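**Incidencia:** deslizamiento y pérdida de referencia en la comparación de pinzas
**Proyecto:** Prakotach, célula de desmontaje de equipos informáticos
**Componentes afectados:** pinza Skavar, controlador Olemlow
**Prioridad:** media
**Estado:** en observación

## 1. Descripción de la incidencia

Durante los ensayos comparativos de mayo se registraron fallos repetidos de la pinza Skavar en la extracción de módulos de memoria. De 306 ciclos ejecutados, 50 terminaron con parada por fuerza insuficiente. La pinza Rainer, empleada como referencia con el mismo programa y la misma velocidad, no generó este aviso.

El controlador devuelve en todos los casos el mismo mensaje:

`GRIP_FORCE_LOW: cierre no confirmado en 800 ms`

El equipo de ensayo es un ordenador de sobremesa tumbado, sin panel lateral, con la placa base, la fuente de alimentación y la jaula de discos accesibles desde arriba. Junto a él se dispone la placa gris impresa en 3D con los soportes de depósito.
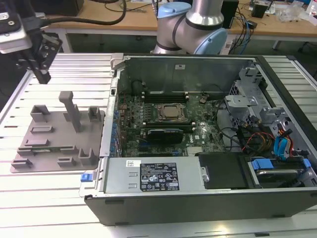 Se solicita al servicio técnico que determine si el fallo procede de la pinza, de la configuración del controlador o de la calibración de la cámara de muñeca. Mientras no exista dictamen, los resultados de la pinza Skavar no se incorporarán al informe comparativo.

## 2. Comprobaciones realizadas

1. Reinicio del controlador y recarga del perfil de pinza. Sin cambios.
2. Sustitución del cable de comunicaciones. Sin cambios.
3. Apertura y cierre en vacío, 200 repeticiones. Ningún aviso.
4. Repetición de la secuencia con el perfil de fuerza de la pinza Rainer. El aviso desaparece en los módulos de memoria, pero se mantiene en piezas de canto estrecho.
5. Revisión del punto central de herramienta (TCP). Se detecta un desfase en el eje Z respecto al valor declarado en la ficha de montaje.

## 3. Respuesta del servicio técnico

El registro remitido indica que el controlador Olemlow aplicaba el perfil genérico, cuyo umbral de confirmación no corresponde a los dedos instalados. El desfase del TCP constituye un problema independiente: obliga a la pinza a cerrar por encima del punto previsto y reduce la superficie de contacto.

Se indica el procedimiento siguiente:

- Cargar el perfil específico de la pinza y guardar la configuración antes de reiniciar.
- Recalibrar el TCP con los dedos montados.
- Volver a registrar la posición de la placa de soportes desde la cámara de muñeca, con el brazo detenido.
- Repetir la serie completa, sin mezclar datos anteriores y posteriores al cambio.

Para la verificación de la placa deberán tomarse como referencia los soportes de ranura vertical y el soporte cuadrado abierto de la esquina superior derecha. El soporte en U no se utilizará como punto de calibración.

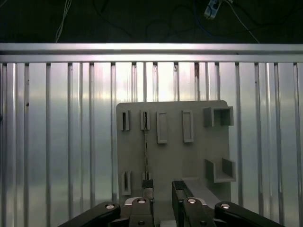 **¿Es necesario recalibrar también la pinza Rainer antes de repetir la serie?**

Conviene hacerlo. El perfil de la pinza Rainer era correcto, pero la posición de la placa se registrará de nuevo y ambas pinzas deben partir de la misma referencia para que los tiempos de ciclo sean comparables.

## 4. Seguimiento

Perfil específico cargado y TCP corregido. La primera tanda parcial con módulos de memoria ha concluido sin avisos de fuerza. Queda pendiente la tanda con piezas de canto estrecho, que se ejecutará a velocidad reducida y con registro continuo de la corriente del motor.

La incidencia permanecerá abierta hasta la recepción de los registros de ambas pinzas. Los archivos deberán adjuntarse a este mismo expediente en formato CSV, con indicación de la versión de firmware del controlador.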